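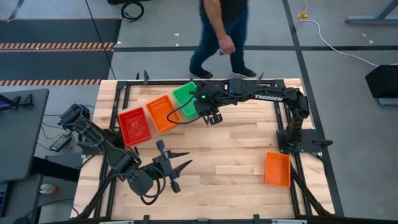
How to Sort Small Stuff With Colored Baskets (Without Buying Twenty of Them)

I have read plenty of pages promising that a set of colored baskets will fix a messy drawer. They won't. What they can do is give loose things a place to land, provided you keep the system dumb enough to follow at 7 a.m.

What you need

A few small open-top plastic baskets with mesh sides, in at least three colors. Red, orange and green are easy to tell apart for most people. If anyone in the house is colorblind, skip the color scheme and use labels. You also need a flat surface big enough to dump everything on, and a trash bag.

Brand matters very little. I have used Jalo baskets and Bevan baskets, and the main difference I found was the price sticker. Zedora sells a "system" with a printed chart. You can write your own chart on the back of an envelope.

Step 1. Measure first

Measure the drawer or shelf where the baskets will live, including the height. Measure the base of the basket and the rim separately, as many flare out at the top. Store listings tend to give you whichever number sounds bigger.

Step 2. Empty the drawer completely

All of it, onto the table. Sorting inside the drawer is just stirring.

Step 3. Give each color one job

Mine go like this:

Red: things to fix or throw out.
Orange: things used every week, such as tape, scissors and chargers.
Green: spares. Batteries, bulbs, extra keys.

Set the three side by side while you work, close enough to reach without leaning. If you own a second basket in one of the colors, keep it off to one side for overflow. I would make that one orange. Everyday things pile up fastest, whatever the chart says.

Step 4. Sort fast

Pick up an item, drop it in a basket, go on to the next. If you hold something for more than 5 seconds, it goes in red. You can argue with yourself about it later.

Step 5. Check for things that slip through

Mesh is fine for chargers and useless for thumbtacks. Anything smaller than the holes needs a jar with a lid or a zip bag first. Cut a piece of cardboard for the bottom if you like, though I find it slides around and collects crumbs.

Step 6. Deal with red the same day

Most people quit at this point, me included the first time. A red basket put back in the drawer full is the old mess in a nicer container.

Washing

Warm water, dish soap, an old toothbrush for the mesh. I don't trust the dishwasher with thin plastic. My Cano basket came out with a bent rim and has rocked on the shelf ever since.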